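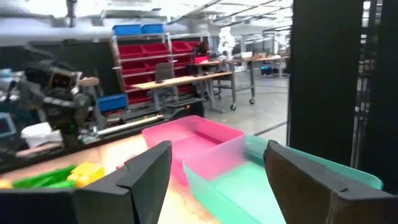 Figure 1. Wrist camera view of the sorting table, with the pink and mint-teal bins between the gripper fingers.

Bin Rim Detection and Grasp Planning from a Wrist Camera
Final project report, Jatness team

1. What we set out to do

When we picked this project in the fall, we thought the hard part would be moving the arm. We had all taken the controls course, we had all suffered through inverse kinematics, and we figured the camera side would be a matter of downloading a model and plugging it in. It went the other way around, and most of this report is about why.

Our goal was to write software that lets an arm find open plastic bins on a table and put small toy-like objects into the correct one, using only the camera at the wrist. We named the software Jatness, and it has three parts: a perception node that finds bin rims, a planner that chooses where the gripper should go, and a small logging tool called Brukach that we wrote for ourselves and ended up using every single day.

2. Perception

Translucent bins are a lovely thing to own and a miserable thing to detect. Our first detector worked on color alone, and it did fine until one bin stood in front of another. Figure 1 has the arrangement that gave us the most trouble: the teal bin overlaps the front of the pink one, and the light catches along its rim. The wooden tabletop also reflects in bright patches, and our early code loved to call those patches bins.

We switched to looking for the rim first and the color second. The rim detector was trained on around 3,000 wrist camera frames, which we labeled by hand over several long evenings (with a great deal of pizza). We also added a fixed mask for the gripper fingers, because they take up so much of the lower part of the view that the detector kept trying to explain them as part of something else.

Red and blue bins on the shelving in the background were another problem. The detector was quite right that they were bins! They just weren't ours. We now throw away any rim whose estimated position falls outside the table plane, and that one check removed more false detections than anything else we tried.

3. Planning

The planner takes the rims it is given and samples 16 candidate approach poses above each one. Every candidate is scored on finger clearance, joint travel and how much of the target rim would stay in view on the way down. We had left that last term out of the first version, and the arm would happily swing to a pose where the camera could no longer see the bin it was heading for.

If two rims overlap in the image, the planner backs up and asks for a second look from higher up before it commits. This costs time, and we argued about it for most of November, but we kept it.

4. Testing

We ran 12 trials with overlapping bins on the final version. Six of them needed the second look, and all 12 ended with the object in the right bin. We know this is a small set, and every trial used the same table, so please read the result with that in mind. We did not test with the lights dimmed, and we would expect the rim detector to have a harder time there.

5. What is left

The table plane is still measured by hand at startup, and a careless measurement throws off everything after it. We would like to estimate it from the first few frames instead. The planner also treats each object as a separate job, so it never thinks ahead about order. Brukach could use a proper search function — right now we scroll, and scroll, and scroll. The code and the labeled frames are in the Jatness folder on the course drive, along with setup notes for next year's team.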